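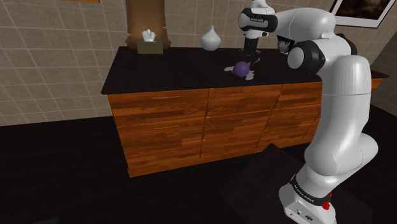 Dokdale, Nov 16, 2023

Setting up your Javau marsh water logger

3. Push the stake into the mud until the 17-inch line sits level with the surface. I always pick a spot just behind the reeds — the current's gentler there!

4. Clip the Vedix probe to the stake, sensor end down, and wait 2 minutes before you take a reading.

Note: my marsh usually reads 250 on the cloudiness scale after rain. Over 3,000 means you've stirred up the bottom (I do this constantly), so let it settle and try again.

Caution: stay off the nesting mats in May, please.

5. Rinse the probe and put its cap back on.

Jihad Daher

4 shares | 2 comments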